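Ticket 1851: Fitted sheet comes off corner, cover won't fold flat
Product: Lilametti fitted sheet, floral print
Opened by: Nour Zein
Status: Solved 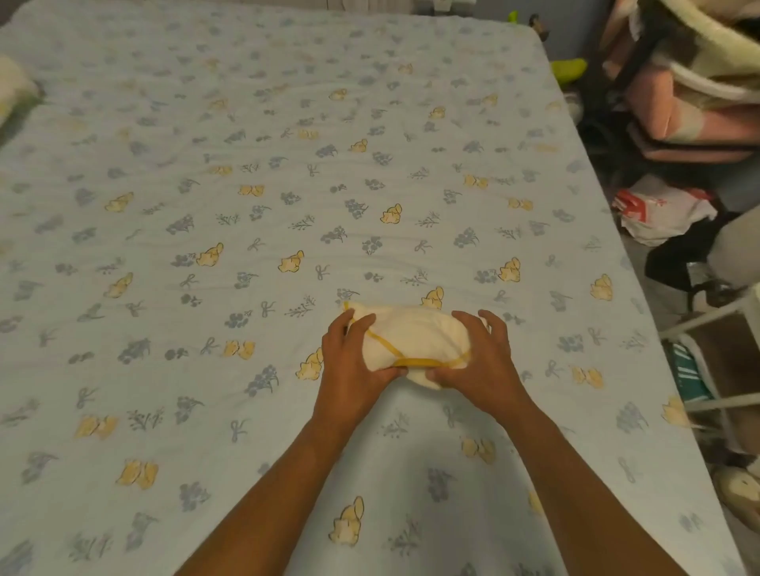 The sheet fits fine on three corners. The fourth one, at the head end by the window, pops off overnight about twice a week. Mattress is a Kolus, bought in August. I have washed the sheet four times, warm, tumble dried on medium.

Second question while I'm writing. The cream cover with the yellow trim puffs back up when I fold it and won't fit in its storage bag. Is there a right way to do it?

Reply from Jihad Yammine, Drulwood support
Please measure the mattress height at the bad corner, with any topper included. Also check that the care label is at the foot end.

Nour Zein
No topper. Height is within the limit on the package. The label was at the head end.

Jihad Yammine
Turn the sheet so the label is at the foot and fit the head corners first. Dry on low from now on. For the cover, fold in thirds lengthwise, press the air out toward the open end, then fold in half and bag it right away.

Nour Zein
Turned it. Nine nights and the corner has stayed on. The cover goes in the bag now but the zipper is tight. You can close this.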